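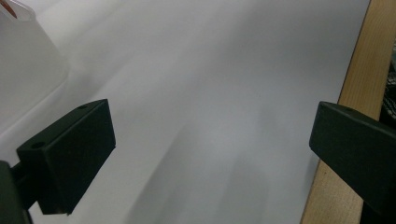

White surface, dark green gripper fingers at left and right.

mudport 2

Mudport converts tide gauge logs to CSV. It reads fixed-width text files and writes one row per reading.

Usage
mudport convert INPUT OUTPUT

Options
--step N: minutes between rows (default 75)
--max-rows N: rows per output file (default 2000)
--datum NAME: vertical datum to write in the header

Known issues
Blank station codes stop the run with exit code 2. Gaps are left empty.

Maintainer: Iveta Šimko
Last updated: 11 December 2025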